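Stumdale Robotics Club
Frequently asked questions

Home | Joining | Meetings | Competition | FAQ | Contact

Last updated 29 Jun 2019

Most of what follows has been asked at the door, on the phone or, in one case, through the letterbox. If your question isn't here, come along on a club night and ask it out loud. Bring a jumper.

Joining

Do I need to know anything about robots?

No. A few of us have been members for years and are still in some doubt. If you can use a mouse and read an error message to the end before swearing at it, you are ahead of the median.

How old do I have to be?

Fourteen for the simulation group, sixteen for the workshop bench. Under-sixteens need a parent or guardian to sign the pink form. The form is white these days but the name has stuck.

What does it cost?

£5 a night, or £40 for the year if you pay in one go. Tea is included in both. Biscuits depend on who went to the shop.

Can I just watch?

For one evening, yes. On the second evening Paraschiva Stanciu will hand you a keyboard. Resistance has been tried.

Do I need my own laptop?

It helps. We have 7 club machines, of which the one with the sticker on the lid is the one you want and the one that somebody else will already be using. The simulator runs on Windows and Linux. It can be made to run on a Mac by Finbarr Ó Dubhghaill, if you ask him nicely and have nowhere to be.

Is there any soldering?

On the bench, plenty. In the simulation group, none at all, and your eyebrows are quite safe.

The Fallora project

What is Fallora?

Our pick-and-place project, and the thing most new members start on. The task is to get a robot arm to pick up a small cube and put it in a tray. A toddler can do it. We've been at it since December.

Who runs it?

Margareta Mihăilă looks after the control code and Gualtiero Bassi built the simulated room. Gualtiero is a joiner in daylight hours and takes the woodwork seriously, so please don't suggest that the table could have been a plain grey box. It has been suggested.

Why do it in simulation?

A real arm of this sort costs more than the hall. Simulated arms can be driven into simulated tables all evening, and you press reset and carry on. Our log stands at 3,795 attempts, and I would not like to have paid for the gearboxes.

What counts as a success?

The cube is in the tray, the tray is still on the table, and the gripper has let go. We added the third condition after Bokura, an earlier version of the controller, spent a whole evening delivering the cube beautifully and then refusing to part with it.

Doesn't the simulator just make everything easy?

You'd think so. The usual trouble is friction. Set it too low and the cube squirts out of the gripper like a bar of soap; set it too high and you could lift it with a stern look. Contact between two hard surfaces is also a thing simulators find upsetting, and they show it by making small objects tremble, or leave.

What will I be doing in my first few weeks?

Week one, install the thing. Week two, finish installing the thing. After that you move the arm by hand with the sliders until you have a feel for which joint does what, then write a short script that takes the gripper to a point over the cube and brings it down straight. Most people manage it by week five. Closing the gripper comes next and is harder than it sounds - come in a few millimetres to one side and you push the cube along instead of picking it up.
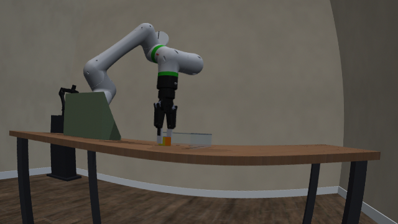

Stumdale Robotics Club - Simulation Group
The cube sits very close to the tray in this layout, and beginners tend to be pleased about that. They shouldn't be. A short trip leaves little room for error: lift too late and the cube meets the wall of the tray, open the fingers too wide and they meet it instead. The tray is see-through as well, so check where its rim is before you decide you've cleared it. Margareta suggests going up well above the rim, across, and down, as three separate moves. You can be elegant later.

Can I change the layout?

Yes, in your own copy. Save it under your own name. The shared file is called pangaribuan, for reasons lost to us, and should be left as you found it.

Competition

Do you enter anything?

Once a year we hold the Pangaribuan Cup, open to members only. Everyone's script gets the same set of starting positions, not announced beforehand, and the most cubes in the tray wins. Ties are settled on time. The cup is a mug.

Who holds it at the moment?

Madalena Bettencourt, who joined to keep her son company. He came fourth and would like it known that his laptop was updating.

May I use code I found online?

Yes, if the licence allows it, you say where it came from, and you can explain what it does. That last one thins things out.

Practical matters

Where do you meet?

Stumdale Hall, upstairs room, Tuesdays from seven until half past nine. Use the side door. The front one is for badminton.

Is there parking?

In theory.

I missed a few weeks. Can I come back?

Of course. The cube will be where you left it.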